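Search this site
Type and press enter

The Ball in Games: A Short Encyclopedia Entry

4 min read
103 shares

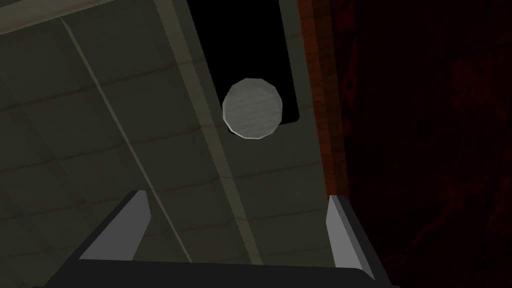 Where balls come from

I've been fiddling with this entry since January, mostly because I keep finding more kinds of ball to put in it! People have played with round things for a very long time. Early ones were stuffed with hair, feathers or straw and stitched up in leather, and inflated bladders (usually from a pig) were popular too. In Mesoamerica they had solid rubber balls, which bounced far better than anything in Europe at the time.

Bounce and roll

A ball bounces because it squashes and springs back, and some energy goes missing as heat and sound each time. That's why a dropped ball never climbs back to your hand. Rolling is fussier. Lawn bowls are shaped with a bias so they curve as they slow down, and I still can't judge it after 14 summers at the green in Lundov (my friend Ermira Ionescu can, and she's smug about it).

Surfaces

Golf balls have dimples, which help them fly farther by cutting drag. Tennis balls have felt, baseballs have raised stitching, and cricket balls have a seam that bowlers fuss over endlessly. Marbles and pool balls are kept smooth.

Local games

In Zullport they play a street version of skittles with 19 pins – great fun, very loud, and the rules change from one block to the next.

14 comments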